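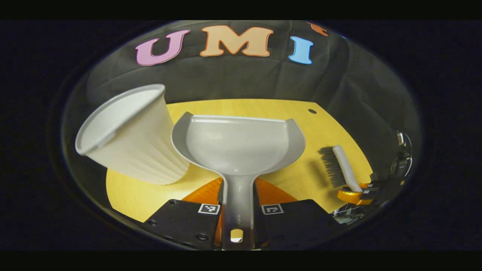

A dustpan, a brush and a paper cup at the table.

Fukeo Water and Seed Program: Second Season Report

The Bramton Partnership has completed its second growing season in the Fukeo district, and the board is pleased to share the results with supporters.

During the season, 82 households received improved maize and groundnut seed on credit, repayable in grain after harvest. Repayments are held in the village store at Danladi and will be lent to new families before the next rains. Of the households enrolled in the first season, 34 have now repaid in full and have left the credit list.

Work on water supply moved more slowly. The borehole at Danladi is in daily use, but the second site proved too saline for drinking and has been capped. A new survey has been ordered, and drilling will not resume until its findings have been reviewed with the district water office. Families on the eastern side continue to walk to the river - a round trip of two hours in the dry months.

The health post now opens every Friday for child weighing and vaccination. Attendance fell during planting and recovered afterward. The district nurse has asked for a second set of scales, and this request has been approved.

The Partnership seeks 20 new monthly donors to cover seed storage and transport costs through October. A gift of $400 meets the full cost of seed for one farming group. Checks may be sent to the Nedthorpe office, marked "Fukeo." Receipts are issued by mail at the end of each month.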